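# Rustum 2 by Gavov

*Small phone, big battery, headphone socket. Yes, really!*

The Rustum 2 is the phone we kept being asked to make. When the first one came out, people wrote in to tell us what they liked (the size, mostly) and what drove them up the wall (the camera, mostly, and that slippery back). So we went through the letters and emails and changed what we could. It still fits in a shirt pocket. You can still reach the top corner of the screen with your thumb, and if you have small hands you'll know how rare that has become.

The back is now a matt, slightly grippy finish that doesn't show fingerprints. We have it in slate, sand and a green we're all very fond of in the office, though sand has been the one people pick up first.

## Battery

Two days for most people. If you watch a lot of video on the train it'll be less, and if you mainly text and take the odd call you might get into a third. The battery comes out, too: there's a notch at the bottom of the back cover, you lift it with a fingernail, and that's it. Spares cost £11 and weigh next to nothing, so keeping one in a bag for a long weekend is no trouble at all.

It charges over USB-C. There's no charger in the box, just a cable, and any decent plug you already own will do the job.

## Sound and calls

We spent months on call quality. There are two microphones at the bottom and one at the top, and the earpiece is a good deal louder than the old one. Tharushi Abeysekara, who ran the sound work, took her test handset down to the bus station every morning for weeks and rang her mum from it, and her mum had strong opinions.

Wired headphones go in the top. Wireless ones pair in the usual way, whatever make they are, and the phone remembers up to 11 pairs, so a household that shares can hop between them without starting again each time. You can give each pair a name in the Bluetooth menu, which helps a lot if several are the same model.
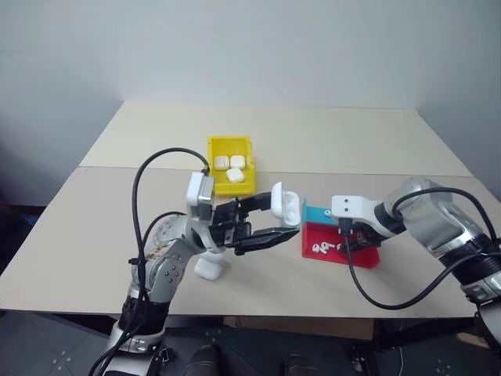 *Photo: Gavov*

If you use one pair with a laptop as well, turn on "Ask before connecting" and the phone won't grab them halfway through your film. That setting came straight from a customer's email and we now wonder how we lived without it.

## Camera

Much better! The new one copes with indoor light, moving children and grey afternoons, and it opens fast from a double press of the side button. It won't match the phones that cost three times as much, and the zoom is still modest. For everyday pictures we love it, and the colours come out natural without any fiddling.

## The software

Rustum 2 runs Ha, our light version of Android. You get the normal app shop and none of the extra apps you can't delete. Security updates arrive every month, and we'll keep them coming until the phone is six years old.

Moving from another phone is done with a cable or over wi-fi. Photos take the longest, so start it off before supper.

## Details

- **Storage:** 200 GB, plus a card slot
- **Screen brightness:** 661 nits
- **SIM:** two slots, or one and an eSIM
- **In the box:** phone, battery, cable, SIM pin, a short printed guide
- **Guarantee:** three years, battery one year
- **Price:** £400

## Cases

The Cester folding case fits the Rustum 2 and leaves the side button clear. Cases for the first Rustum won't fit, sorry, as the camera has moved over to the other corner.

The green is out of stock until July. Slate and sand are ready to post now.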